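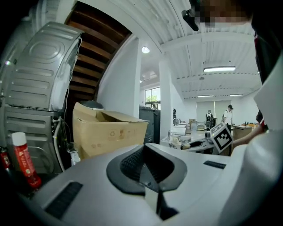
Setup of the Gillora hand-held gripper is complete only when the camera, the jaw encoder and the marker cube have been checked against one another and the result has been entered in the unit log. This procedure applies to every hand-held unit issued by the Ekinci Manipulation Laboratory and replaces the sheet previously kept with the charging station. During the cube check, the gripper body should lie across the bottom of the camera view, as it does here, with the cube held in the free hand at the right and one marker face turned toward the camera. Other people and ordinary furniture may remain in view. Operators who have not carried out the procedure before should read the whole page first.

Before you begin

The procedure requires the following:

The gripper unit, with its charged battery
The marker cube assigned to that unit
The tether cable and a workstation with Kuvine installed
A dry lint-free cloth and a soft brush
The 60 mm gauge block from the Rivberg tool drawer
The unit log

Cubes are assigned to units and are not exchanged between them. The unit number is written on the storage pouch of each cube. If a cube is found without its pouch, return it to Shaimaa Shawky and draw a spare from the cabinet. A cube that has been dropped on a hard floor may be used again once its faces have been inspected and found flat.

Room lighting should be switched on before the unit is started. Blinds on the window side may be left open or closed, but they should not be moved between the beginning of Step 4 and the end of Step 6.

Step 1. Inspect and clean the body

With the power off, hold the unit by the handle and look over the whole of the body. The two black grille strips must be free of lint and tape residue. Brush along the length of each strip, using light strokes. Do not use compressed air on this model. Air directed at the grilles has, on two occasions, carried dust onto the inner face of the lens cover, and the cover can be removed only by the maintenance group.

Wipe the outer face of the lens cover with the dry cloth. If a mark remains, dampen one corner of the cloth with water and wipe again. Alcohol and window cleaner must not be used.

Check that the body screws are seated. A screw that turns under finger pressure should be reported and the unit withdrawn; operators should not tighten body screws themselves, as the torque affects the position of the camera mount.

Step 2. Check the jaws

Open and close the jaws by hand through their full travel, slowly, several times. Movement should be even from one end to the other. A slight resistance near the closed position is normal in newer units and disappears with use.

Inspect the finger pads. Pads that are split, or that have lifted at a corner, must be changed before calibration. Pads are always changed as a pair, even where only one is damaged. Following a pad change, leave the unit closed on a folded cloth for 60 minutes so that the adhesive can set, and then start again from Step 1.

Step 3. Connect and start the unit

Connect the tether to the unit first and to the workstation second. Pass the cable through the strain clip at the base of the handle, leaving a small loop. Units that have been returned with a damaged socket have nearly always been used without the clip.

Switch the unit on and open Kuvine. Select Devices, then Hand-held, and confirm that the serial number on the screen agrees with the number on the handle. The live view should appear within a few seconds. If it does not, close Kuvine, disconnect both ends of the cable, wait, and repeat the step. Do not press the reset button at this stage, since it clears the stored jaw values and the clock setting.

The unit needs a warm-up period of 7 minutes with the live view running. The warm-up may not be shortened, even for a unit that was in use earlier in the day. Kuvine displays a gray bar for the duration and a green bar at the end – the calibration menu is not available until the bar is green.

Step 4. Set the jaw encoder

Select Calibration, then Jaws. Close the jaws fully and press Set Closed. Place the gauge block between the finger pads, close the jaws on it with light pressure, and press Set Gauge. The block should sit flat against both pads along its long edge.

Remove the block, open the jaws to their stop and read the raw encoder value. On the current hardware revision, the value at full opening should be close to 1478. The software accepts the value and moves on if it falls within the permitted band. If it is rejected, repeat the step once from the closed position. A second rejection usually points to a worn pad or a slipped coupling, and the unit should be passed to Mostafa Salem with a note of both readings.

Step 5. Carry out the cube check

Select Calibration, then Cube. Hold the gripper in one hand at chest height, pointing away from the body, and take the cube in the other hand. The fingers should support the cube without crossing the printed pattern on the face being presented. Even a fingertip over the border of the pattern is enough to prevent detection.

Bring the cube into the right half of the view and turn one face toward the camera. When Kuvine has recognized the pattern, an outline is drawn over it in the live view and a tone sounds. Keep the cube still until the second tone. Turn to the next face and repeat until the software reports that the position is complete.

Move the cube to the middle of the view, and then to the left half, and carry out the same sequence in each place. The arm may be stretched across the body for the left position, or the gripper may be changed to the other hand. Either method is acceptable, and the log does not need to state which was used.

The operator may stand or sit. A colleague standing close by may remain in view, but should not pass between the camera and the cube. Any second cube in the area must be put into its pouch before the check begins.

If the outline appears and disappears repeatedly, the most frequent cause is a reflection from a ceiling light on the marker face. Tilt the cube slightly downward, or turn so that the lights are behind the operator. Moving the cube closer to the camera rarely helps.

Step 6. Review and save

Kuvine displays a residual for each position, together with an overall figure. The overall figure must be below 3 pixels. Where it is higher, repeat Step 5 only; the jaw values are retained. Up to three attempts may be made in one session, after which the unit should be switched off and referred to the maintenance group.

When the figure is acceptable, select Save to Unit and then Save to Workstation. Both are required. A calibration that has been saved to the workstation alone is lost when the unit is moved to another desk, and recordings made afterward will carry the old values without any warning being shown.

Close Kuvine before disconnecting the cable.

Step 7. Complete the log

Enter the unit number, the cube number, the full-opening value, the overall residual and the name of the operator. Record any pad change in the remarks column. Entries are made in ink. An incorrect entry should be struck through with a single line and initialed, with the correct value written beside it.

When to repeat the procedure

The full procedure is carried out at the start of each recording week and after any of the following:

A fall or heavy knock
A pad change
Replacement of the camera, cover or mount
A software update that alters the device driver

After a change of operator, Step 5 alone is sufficient. After a change of battery, no check is needed.

Storage

Return the unit to its stand with the jaws slightly open. Jaws left closed for long periods flatten the pads. Coil the tether loosely and hang it on the hook – it should not be wound around the handle. The cube goes into its pouch, and the pouch into the drawer under the stand. Printed faces must not be left in direct sunlight, where the white areas yellow and the contrast falls.

Known issues

On some units the green bar appears and then returns to gray. The unit may be used once the bar has been green for a full minute.

The residual for the left position is often a little higher than the other two. No action is needed if the overall figure is within the limit.

Kuvine may report "cube not assigned" after a workstation has been renamed. Anas Mansour can restore the assignment table, and the calibration does not have to be repeated.

Contacts

Procedure and training: Kenza Chraibi
Hardware and repairs: Mostafa Salem
Cubes and consumables: Shaimaa Shawky
Software: Anas Mansour
Unit log: Yasmine Berrada

Issued April 2021. Printed copies of the earlier sheet should be returned to Yasmine Berrada by the end of May.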